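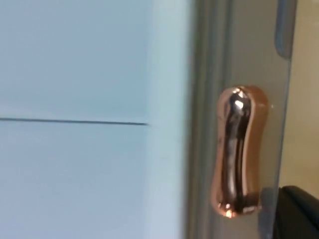
**From:** Baltasar Aravena
**To:** Pornell residents list
**Subject:** Re: Replacement cupboard handles

> Does anyone know where to get the rose-gold handles, the ones that go in at the waist? Mine has worked loose and I'd like a matching spare. The screws are a mystery too.

Pralleck had them in March, in the trade counter behind Lotau Road. Ask for number 853 – the 580 looks similar but is a straight bar. I paid for two and they ordered them in.

Before you buy, try tightening it from inside the door. Mine only needed a washer. Don't use a power driver on it.

I have one spare if you're stuck.

Baltasar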